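Home | About Us | What We Do | Prices | Book a Clean | Contact

About Maltico

Posted in May by Shayne Lockyer

Hi, I'm Shayne, and I started Maltico because I like washing dishes. I know how that sounds! My sister won't let me come to dinner anymore unless I promise to stay in my chair until dessert. But I grew up in a house where the kitchen was everybody's favorite room and the sink was always full, and somewhere along the way I got fast at it, and then I got picky about it, and then a neighbor offered me money.

That was the beginning. We're a home kitchen reset service, based in Saltudley and working all over town and out as far as Kelletley. You go to work or to bed or to the park with the kids, we come in, and when you get back the dishes are clean and put away, the counters are wiped, and the floor's been done right up to the baseboards. We don't do bedrooms, we don't do windows, and we will politely say no to your garage.

Floors first, even though we do them last. People always look at the counters, but your feet know! Where carpet meets a hard white floor is my own personal obsession (crumbs love that line, and a regular vacuum head rides right over them). I do it on my knees with a narrow brush, then the vacuum, then a damp cloth on the hard side only.
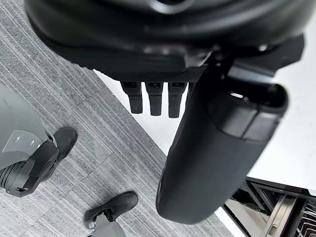

Where the carpet meets the white floor

Now, the sink. I have opinions. If you've got a double one, please use both halves! I like the big side kept empty for washing and the small side for draining, and I set it up that way in every house unless the client tells me otherwise. You'd be amazed how much calmer a kitchen feels when there's one big empty basin waiting for you. Dirty things go in the dishwasher or get washed right then. They don't get to sit in there and think about it.

I'm also a believer in the drainer that lives inside the sink. A rack on the counter eats up the spot where you'd chop an onion, and it drips, and then there's a towel under it, and then the towel smells. Drop the basket down in the small basin and you get your counter back. We buy ours from Priedītis, a little housewares store a couple of doors down from my bank, where they've put up with me asking for "the same one again" for years.
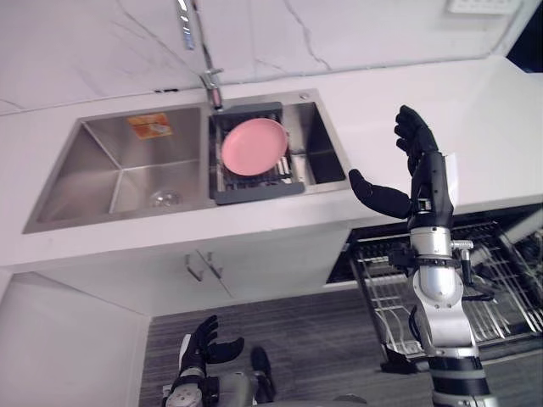

Big basin clear, one pink plate in the drainer, dishwasher open

About the dishwasher. We load it, we run it, we empty it, and we're happy to do it your way if you have a way. Most couples have two ways. My own rules are pretty loose: plates face the middle, bowls get tipped so they don't hold a puddle, and anything you'd be sad about gets done by hand. Lower rack first, and I pull it all the way out before I start so I'm not reaching over an open door with a handful of forks.

Bowls take more looking after than plates, I think. They nest, so one that goes away with a bit of oatmeal on the bottom makes a mess of the one under it. We check the inside and the outside of each one, and the ones with a colored inside and a white outside get an extra look in good light (white shows tomato, pink hides it). I'm a little in love with two-tone bowls, I'll admit. They make cereal look like an occasion.
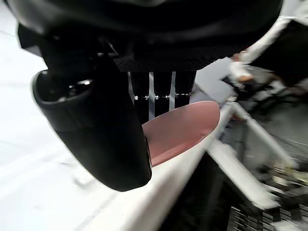
Pink on the inside, white on the outside

A few practical things, since you asked, or were about to. A regular visit is 60 dollars and covers the kitchen and the floor next to it. The after-party visit costs more and depends on how good the party was, so send me a message. We bring our own cloths and brushes and use your dish soap unless you'd like us to bring some. Mornings start at 8:00 a.m. If you have a plate that belonged to your grandmother, leave me a note and I'll wash it myself.

Last year we did 2285 visits, and I still go out on plenty of them, mostly the early ones. I'm no good in an office. If you're in Saltudley or Kelletley and your sink is getting you down, write to me through the contact page. I answer in the evening, usually after my own dishes.

Shayne

Recent posts
Do you really need to rinse first?
Getting tea stains out of white mugs
Our new Kelletley morning slots
What's under your sink, and can we move it?
How I fold a dishcloth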